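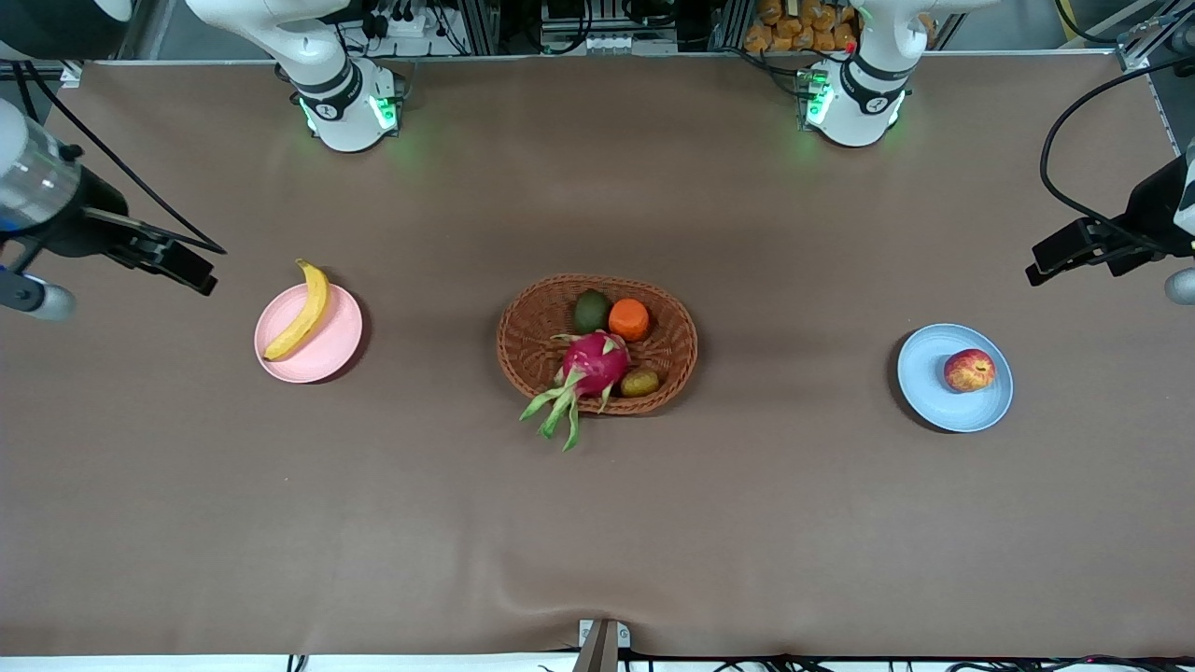 Fruit basket with an avocado in it, and a banana on the pink plate.

Ternstead Fresh Box: second progress report
Prepared for the Casov Fund by Leire Sepúlveda, project coordinator
19 May 2022

Period covered

This report covers the work since our first report to the Fund. It follows the headings in the grant agreement. The spending table has been sent separately to Hugo Collado, as he asked.

Deliveries

We are now packing fruit and vegetable boxes for 120 households in Ternstead and along the Cesenthorpe road. This is the full number in the agreement. Boxes go out every fortnight. Each holds staples (potatoes, onions, carrots, a leafy green) and fruit that can be eaten without any preparation, usually bananas, apples or mandarins, with an avocado when the price allows.

The first months were slower than we had planned. The cool room at the Horrocks depot was out of service for three weeks while a compressor part was on order, and during that time we sent out smaller boxes with nothing in them that bruises or wilts quickly. We told households by text message beforehand. A few rang to ask whether the service was closing, so the next message we send about a change will say plainly that deliveries are continuing.

Two streets at the Cesenthorpe end have been moved from the afternoon run to the morning run. The afternoon heat was hard on the greens, and several households have school pick-up at that hour. Complaints about limp spinach and silverbeet have dropped off since the change.

Households leaving and joining

In this period 14 households left the program and 16 joined from the waiting list. Most of those who left had moved out of the district. Two said they no longer needed the box, and one did not want so many root vegetables. We have since added a tick-box slip so that people can leave out any two items and take extra of something else. The slip is on paper. We tried an online form first and very few people filled it in.

New households come to us mainly through the health centre and the primary school. Amparo Cuesta at the health centre refers patients directly, with their consent, and this has worked well. Referrals from the school have been uneven. The office there has had staff changes and we need to meet with them again early next term.

Cooking sessions

The agreement asks for a cooking session each month. We have held all of them, though one was moved to the following week because of flooding on the Cesenthorpe road. Olga Alcaraz leads the sessions and writes the recipe cards that go into the boxes.

The best attended session was on soups. The least attended was on pickling and preserving, which several people said sounded like too much equipment and too much sugar. Olga will fold a simple fridge pickle into a general session and leave it at that.

Parents asked for something on lunch boxes and after-school food, so we ran a session on fruit for young children. It covered ripening fruit at home, stopping cut apple from going brown, using avocado in place of butter, and what to do with bananas once they have gone spotty. The freezer advice was popular. Olga has made a card from it and it went into all boxes the following fortnight.

Recipe cards are now printed in larger type. An older resident pointed out at the soup session that she could not read the quantities, and when we checked, the type was smaller than it had been in the draft. The printer had shrunk the page to fit. We have asked for proofs from now on.

Suppliers

We buy from three growers and one wholesaler. The growers supply the potatoes, carrots, greens and most of the apples. Everything else, including bananas and avocados, comes through the wholesaler.

Prices rose over the period, most sharply for lettuce and other greens. We replaced lettuce with cabbage for several runs. Cabbage keeps well and costs less, but some households told us they were tired of it by the third box, and we have gone back to alternating. One of the growers has offered us second-grade carrots at a lower price. They are sound but oddly shaped. We have accepted for a trial period.

Freight costs more than we budgeted for. We have covered the difference so far from the equipment line, where the packing benches came in under the quote. We would like the Fund's written approval for this transfer, and the request is attached to the spending table.

Staffing

Begoñe Requena joined as packing supervisor and now runs both packing days. She has rearranged the benches so that heavy items go into the box first, and packing finishes before lunch on most days. The second driver's position is still open. We advertised it twice and had suitable applicants, but the hours are short and split across the week. We are looking at joining it to the packing role so that it becomes a more regular job.

Issues to note

The lease on the Horrocks depot comes up for renewal in September. The owner has said she is willing to renew but has not yet named a rent. If it goes up by much we will need to come back to the Fund before the next payment falls due.

The van passed its inspection but needs new rear tyres, which are in the budget.

Plans for the next period

We will keep to the present number of households. There is a waiting list, but we do not want to add to the runs until the second driver is in place.

Olga is planning sessions on slow-cooker meals and on cooking for one person. We will survey households by phone, in place of the written survey in the original plan, and will send the questions to Hugo Collado for comment before we start.

Questions about this report can be sent to Leire Sepúlveda at the Ternstead office.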